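The quote from Mosteo came in on Tuesday, and Chun-yin Wu printed it because she thought better on paper. Two arms, fitted, with a year's support. She turned to the last page first, as she always did, and then went back and read the rest.

Dotdale had sold ties and belts by post for as long as she had worked there. In a good week they packed up to 500 orders. Hsieh, who ran the packing room, wanted the arms by April. He had gone to the showroom twice and come back both times talking about grippers.

"What's the spare cable cost?" she asked.

"165," he said. "Each. We'd want 2."

She wrote it down. It wasn't in the quote. Neither was the bench, or the electrician.
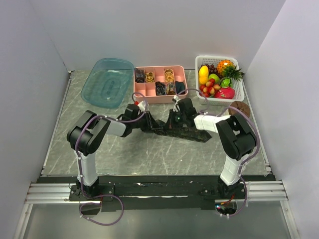
"Orar do a cheaper one," she said. "Single arm."

"You can't fold a tie with one hand."

She took off her scarf and tried it on the desk, with her left hand in her lap. It took a while and came out crooked. Hsieh watched and said nothing.

The replacement fingers were 238 a set, and the salesman had been vague about how long a set lasted. She put down two sets for the first year, crossed it out and put down three. Then she added a line for training and left the amount blank.

"Ring them," she said. "Ask if we can hire it until the summer - and ask who pays the carriage if it goes back."

Hsieh was already looking for the number.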